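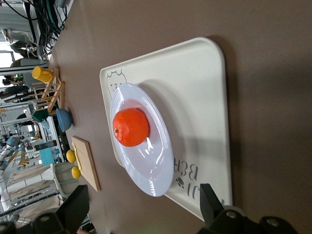
12 Feb 2026, table setting notes

Cream tray (bear outline, "JI BEAR" lettering), round white plate centered on it, one mandarin on the plate. Yellow cup stays on the dish rack for now.

- Plate rim glossy, strong reflections – try the lamp lower.
- Mandarin rolls if the tray is carried tilted. Trial 2 with the deeper plate from Rateo.
- Tray weighs 447 g empty, 832 g with plate and fruit.

Reshma to check the scale against the 200 g weight.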